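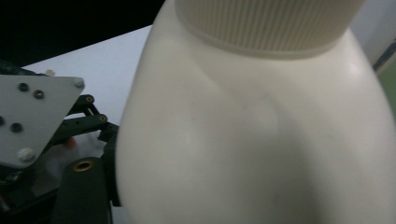 Digital Advertising

Home News Media Mobile Opinion Jobs

Likstead opens its shopping app to smaller advertisers

2024-08-05

Likstead, the grocery and household shopping app, is letting smaller brands buy advertising space directly for the first time, in a move that will please a good many people who have spent the past couple of years asking it to do exactly that.

Until now, anyone who wanted a sponsored spot in the app's search results had to go through an agency and commit to a spend of £2,000 a month, a sum that kept most family firms and start-ups well away. The new self-service tool, called Katene, has no monthly minimum at all. Advertisers set a daily budget, choose the search words they would like to appear beside, and pay only when a shopper taps through to the product page.

Katene was tried out quietly from March with 40 brands, most of them selling cleaning products, toiletries or pet food, and Likstead says 9 in 10 of those are still spending now that the free credit they were given has run out. It hasn't said how much they are spending, and we did ask, more than once.

"We had lovely little companies writing to us every week to say they'd be glad to advertise if only we'd let them in the door," said Nuria Derese, who runs advertising sales at Likstead. "It took us longer than I'd have liked, and I'm sorry to the ones who got tired of waiting, but I think they'll find it was worth doing properly."

The timing is interesting, to say the least. Bumia, the larger rival that has had a self-service tool for two years, put up its cost per click in the spring, and there has been a fair bit of grumbling from advertisers ever since. Likstead is starting its own prices lower, though they are set by auction and can be expected to climb as more brands pile in, particularly for the everyday search words that everybody wants.

Shona Wihongi, a media buyer at the agency Selteck, said her clients would certainly give it a go, but she would like to see better reporting before moving any serious money across. At the moment Katene shows taps and sales for the previous day only, with nothing on whether a shopper had bought the brand before.

"If somebody buys the same washing liquid every month and I pay for the tap each time, I'd rather like to know about it," she said.

Likstead says fuller reports are being worked on and will reach all accounts by the end of the year. Sponsored results will carry a small grey label, as they do today, and there will be no more than two on the first screen of any search. Brands already booked through an agency can stay as they are or move over when their present term ends.

Comments (3)

pennyfold
Signed up this morning and the form was nice and quick, but it's still "checking" my business address. Anyone been approved yet?

Marlow T
Cheap clicks now, same price as Bumia by next summer. Seen it all before.

gildas_r
Shona is spot on about repeat buyers. Half our paid taps on the other app are people who'd have found us anyway!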